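Print this page | E-mail this release

Vundimell Releases Cusi Hand Kit for Desk-Height Work

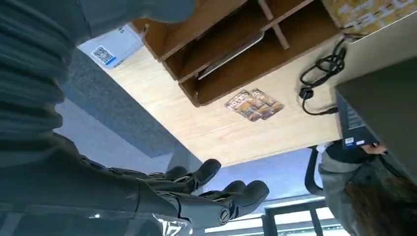
The dark gray hand beside a wooden desk with a shelf organizer and coiled cable.

LADLOW, 4 Dec 2019 – Vundimell today announced that its Cusi hand kit is available to order. The kit is a multi-fingered robot hand with a wrist camera, a control unit and the software needed to run both from one computer. It is intended for labs, schools and small firms that want to work on handling tasks in ordinary rooms, with ordinary furniture.

Most hands in this price range are sold for use on a fixed bench with parts laid out in a tray. Cusi was set up for offices, where a desk may hold cards, cables, boxes and devices, and where people are sitting or standing close by. The fingers have jointed segments and rounded tips, and each joint can be serviced without removing the hand from the arm.

Vundimell ran a user trial in October with Isik, a contract test firm. Isik staff carried out 300 pick-and-place attempts on items normally found on a desk, and 284 were completed on the first try. Most of the misses involved thin cards lying flat, and the company has since changed the default approach angle for flat items. The new setting ships with every kit.

Cusi includes:

- Right or left hand, assembled and calibrated
- Wrist camera and mounting bracket
- Control unit, power supply and cables
- Recording and playback software, with 17 sample tasks
- Spare fingertips and a tool for changing them

The wrist camera can be turned to different positions, and the software accepts tilted or inverted views without a separate setup step. Recordings are saved with the joint positions so that a task can be played back or edited later. Users who already have a camera may order the kit without one.

Adapters are offered for 7 common arm types. Customers with other arms can send a flange drawing to the sales desk for a quote – most custom plates are cut in the Ladlow shop.

Orders are open now through the Vundimell website. Training is sold separately and may be held at the customer's site or in Ladlow. Kits carry a one-year warranty on parts, not including fingertips.

About Vundimell
Vundimell makes robot hands, adapters and control software for research and light commercial use.

Shares: 17 | Comments: 0
Print | E-mail

Related releases
Vundimell Adds Left-Hand Option
Isik Opens Second Test Room
Changes to Spare Parts Ordering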